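Why I still do the boring part by hand

For 2 years I have been building a small robot arm in the shared workshop in Tranov. It has a name, Gethin, which it got before it could move and which it has kept through three different shoulders. When I tell people what I am building, they ask always the same thing: what will it do for you? I used to give a big answer. Now I give a small one, and in this essay I would like to defend the small answer.

The big answer was that it would put things away. Every home and every little shop has this work. Things arrive in boxes, somebody bends down, takes them out one by one and puts them where they belong. It looks like work without thinking, so it looks like good work for a machine. I believed this for the whole first winter. I bought motors with strong torque, I wrote a plan with 37 steps, and I expected that the difficult part would be the lifting.

The lifting was finished in November. Gethin can lift a full tin of paint and hold it until I get tired of watching. What it cannot do well is everything before the lifting and everything after. It does not know that a can lying on its side wants to roll. It does not know that the flap of a box will fold back at the wrong moment, or that a plastic bag at the bottom is nothing to be afraid of.

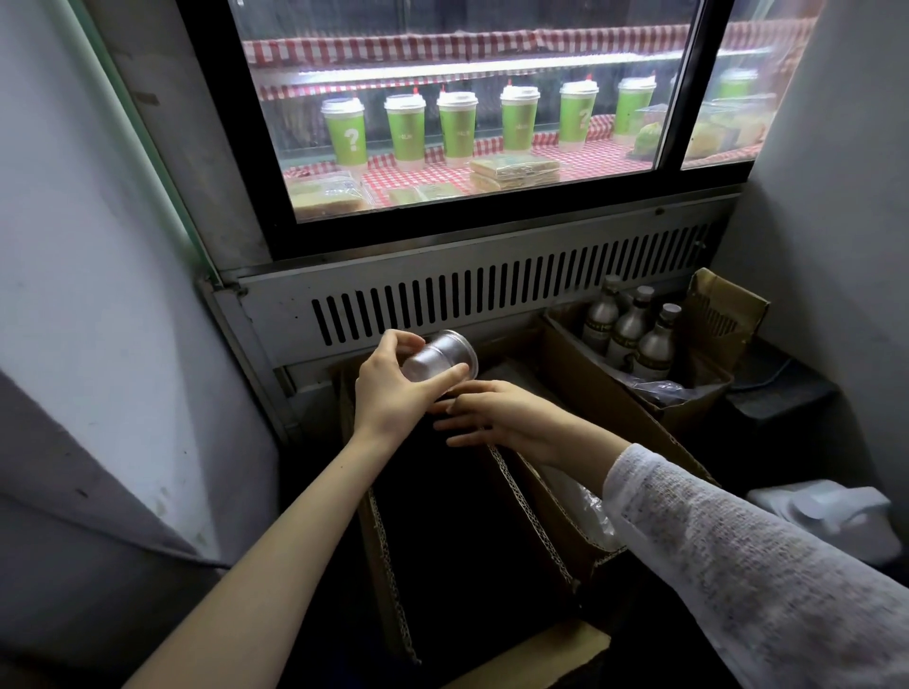 I began to pay attention to my own hands, and I recommend this to every person who builds at home. It costs nothing. One hand takes the object and the other is already on its way, before I have decided anything. If the first hand has a bad grip, the second one repairs it. I never planned this and no teacher showed it to me. When I tried to write it down for one arm, I understood that I had given Gethin half of a body and then complained that it was clumsy.

There is an opinion in our workshop, and I hear it also at the yearly meeting in Sillel, that the solution is always a better gripper. I do not share it. I have printed many fingers, soft and hard, and each pair was better than the last on the bench and equally lost inside a box. A carton is a dark place with walls. Shiny metal confuses the cheap depth sensor, and clear plastic is even worse, it is as if it was not there. My opinion is that the amateur builder should spend half of the money on fingers and the other half on seeing, and most of the time on neither, but on watching how people do it.

The other opinion I want to argue with is that home building is now useless because the big laboratories will solve all of it soon. Maybe they will. But the laboratory does not have my shelf at my height, and it does not have the narrow corner next to it where I must stand with one knee against the wall. General solutions arrive to a kitchen very late — if they arrive. A person who has put together one bad arm will at least know which questions to ask before paying 2,000 for a good one.

I should be fair about the costs. The electricity is small, the noise is not. The Gellska boards, which we order together for the whole workshop, have given us much trouble with their connectors, and I have thrown away two of them. My evenings went somewhere too, and my family has an opinion about that which is shorter than this essay.

At present Gethin takes a metal can out of an open box and stands it upright on the table. In the last long test I let it try 50 times with the same can and the same box, and it managed 37. I was proud for one evening. Then I moved the box by the width of my hand and it began to search for the can in the old place.

For the next months I will leave the motors alone. I want to add a second, simple arm, only a support with one joint, that comes from the other side and holds the object still. It will not look impressive at the meeting in Sillel. The bracket is already drawn, and I am waiting for my turn at the milling machine.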